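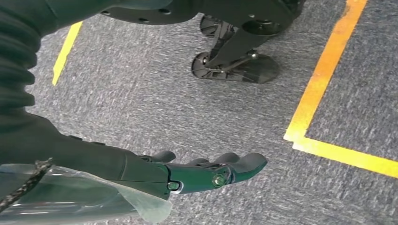 Minutes, Mostesia working group on floor marking and hand inspection, 04/02/2022. Present: D. Dhillon (chair), G. Morelli (minutes), two from Kornow, one from Tamov. Apologies from Châu. Minutes of the previous meeting were accepted with one correction to section 4. Dhillon opened with floor marking. Yellow tape on carpet, laid with a square corner as in the test area, was accepted as the standard boundary. Tape width is set at 50 mm. Wheeled equipment is to have its casters locked before the arm is enabled.

Item 2. Hand inspection
Morelli presented draft 9 of the checklist. Exposed bolts and fasteners on the hand are to be checked for tightness at the start of each shift and entered in the log. Kornow asked for a torque value. Deferred until Tamov supplies its figures.

Item 3. Sleeves and loose material
Cords and plastic sheeting on the forearm must be secured clear of all joints. Tamov objected to the word "secured" as too vague. Wording changed to "fixed at both ends." Agreed, one abstention.

Item 4. Stop distance
No agreement. Kornow prefers a fixed distance, Tamov one tied to arm speed. Clause 13 stays in brackets.

Actions
Dhillon: reissue the floor marking section.
Morelli: circulate draft 10 of the checklist.
Tamov: torque figures to Morelli.
Clause 13 to be taken up again in July.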